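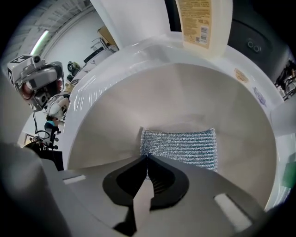
3. Cleaning the basin

Round basin, glossy white rim, smooth beige-grey inside. We picked it for the Pondby unit becuase it has no corners for dirt to sit in. Scrubbing pad is the sparkly sort, silver-white and dark teal threads woven in ridges. Kept in the basin between goes, which we'd change next time — a hook would be better.

Method. Smear 2 spoons of cold tea and flour paste on the inside wall, leave it, then scrub in circles from the rim down. Rinse. Wipe the rim last. One pad per basin, no swapping.

Problems so far:
- the shiny rim makes streaks hard to judge under the ceiling light, so we checked by finger as well
- the ridges on the pad hold flour. Needs a proper rinse after every go
- the first paste was too thin and ran straight to the bottom, those runs are left out

Water. Allowance was 2000 ml per clean. Gridcombe group used 84 ml less than us on their best run but they had the smaller basin, so not really comparable. Our worst was 3695 ml, before we agreed to turn the tap off while scrubbing.

Still to do: repeat with the Berex pad and the Ko pad, same paste, same basin. Table of results goes in section 4. Also need to fix the September readings, they are in the wrong colum.

Draft 2, February 2026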